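# Vastis Timing Loop: Missed Lap Records at Pit Exit

Ticket 913 - Julville Raceway, Race Control Systems 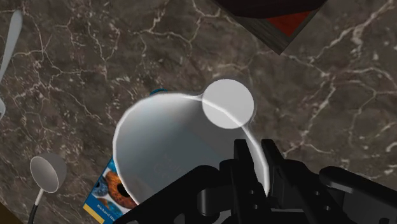 **Does a missed passing at pit exit change a car's official lap count?**

The official lap count is taken from the start/finish loop only. A missed passing at pit exit affects the pit time record and the order shown behind the safety car, and it must be corrected before provisional results are issued.

## Reported problem

During the second endurance practice session, the Vastis timing server failed to record several cars as they left the pit lane. The affected cars remained listed as "In Pit" on the race control screen until they next crossed start/finish. The Sallus entry was shown as stationary for a full lap while it was running at racing speed.

The team submitted a written query at 2:40 p.m. and asked that its minimum pit time be reviewed. Race control agreed to treat the matter as a timing fault pending inspection.

## System details

- Timing server: Vastis, primary and backup units
- Decoder at pit exit: Amano, single channel
- Loop position: 50 feet before the blend line
- Passings expected at pit exit: 1,198
- Status at time of report: server online, decoder online, no alarms

## Log

**2:55 p.m.** Ticket opened. The operator confirmed that start/finish and both sector loops were recording normally. Car transponders were ruled out as the cause, as every affected car was read correctly at the other loops.

**3:10 p.m.** Decoder history downloaded. Signal strength at pit exit was below the normal level for the whole session. Weak passings had been received by the decoder but rejected by the server filter.

**3:25 p.m.** Backup server checked. It showed the same gaps. Both servers take their data from the same decoder, so this result was expected and does not point to a server fault.

**3:40 p.m.** Filter setting compared with the file saved at the previous event. The setting had not been changed. Lowering it was considered and declined - a lower setting may allow cars on the main straight to be read as leaving the pits.

**4:15 p.m.** Track access granted after the session closed. The loop wire was inspected from the wall to the far side of the pit exit lane. The sealant had lifted near the wall, and the connector in the junction box was corroded.

**4:50 p.m.** Connector replaced and the box resealed. The lifted section of the loop was pressed back into the slot and covered with fresh sealant. The lane was kept closed while the sealant set.

**5:45 p.m.** Test passes made with a course car carrying 2 transponders. Each pass was recorded on both servers, at low speed and at the pit lane limit. Signal strength returned to the normal level.

## Correction of session data

Missing exit times were entered by hand from the pit exit video, using the clock shared with the timing server. Each manual entry is marked "M" in the passing list. The Sallus stop was found to meet the minimum time, and no report was sent to the stewards.

Teams that downloaded the session file before 6:00 p.m. should discard it and download the corrected version.

## Instructions for operators

1. Check signal strength at every loop before the pit lane opens.
2. If a car remains "In Pit" after passing a sector loop, notify race control by radio and note the car number.
3. Do not change the filter setting during a session without approval from the chief of timing.
4. Keep the pit exit video until final results are published.

## Status

Repair complete. The ticket remains open until the loop has been monitored through qualifying. A spare connector has been requested for the Julville parts cabinet, and the loop wire is listed for full replacement in July.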